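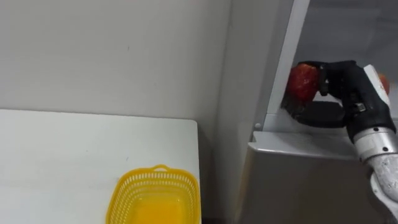 Yellow plastic basket on a white table.

Tovach Foreign Accounts, reviewed for the 2022 filing season
2023-02-20

I have two savings accounts and a small brokerage account outside the country, left over from six years of working abroad. Every spring I have to list them, convert the balances and work out what interest is taxable here. Until last year I did it in a spreadsheet. This time I paid for Tovach, a desktop program that costs $76 for one filer, or $124 for a married couple.

Setup was quick. You enter each account, the bank's address and the date it was opened, then import statements. Two of my banks export a plain CSV file and those went in without trouble. The third only gives PDFs, and Tovach read the dates wrong on every page from July onward, swapping day and month. I fixed 51 lines by hand. Support answered the next morning and told me to change the date format before importing, a setting that sits under Display for some reason.

Currency conversion is the best part. You can choose a year-end rate or a yearly average, and the program prints the rate it used next to each figure. It also keeps the highest balance for each account on its own line, which used to take me an evening to find.

The foreign tax credit section is thin. It adds up tax withheld by country and stops there. If you carry unused credit from an earlier year you have to track it yourself. My accountant, Silvana Brandão, was happy enough with the summary report but asked for the withholding slips anyway.

I also tried the Filari online version for comparison. It has a cleaner layout and handles carryovers, but it charges per account and wants your bank login. I wasn't willing to hand that over - others may not mind.

Good: clear conversion records, one-time price, files stay on your own computer.
Bad: PDF import, no carryovers, help pages still show last year's menus.

Four out of five if your banks give you CSV files, three if they don't.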